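Sunday, after lunch. Sorting small leftovers, Jondale order

I continued with the mixed small parts that came back from the Ridport shelf. Urmila Semwal wrote 1,559 pieces in her list, but her list includes the broken ones, so I will correct it when all is finished. Today I did only the bags from the lower drawer. What has no label goes to the grey metal bin on the table first, and from there to the proper box.

The bin floor is scuffed from years of use, and light things slide on it easily. I would like a thin mat inside. Stamatia Zacharopoulos has a piece left over from the Drandon drawers, I must ask her for it.
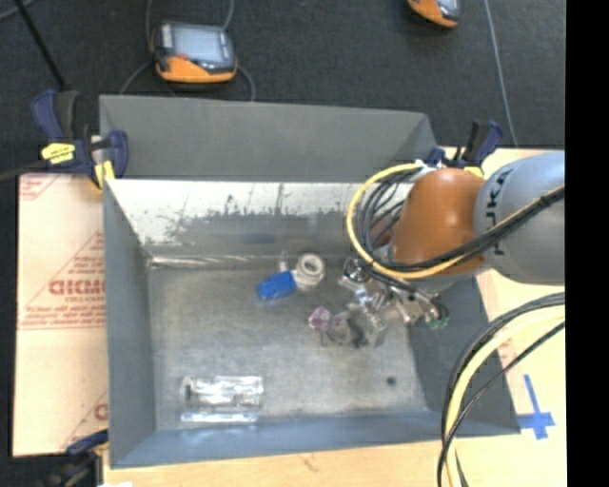
Where do the clear plastic things go when the label is missing? In the Jelínek box on the second shelf, with a paper note that has the date and your initials.

The purple and blue pieces stay together for now, because the color boxes are not ready. Each box takes about 200 pieces if they are small. For tape rolls this does not work, they need the deep one.

To do: new labels, wipe the table, write to Urmila about the broken ones. The lid of the deep box still does not close well on the left side.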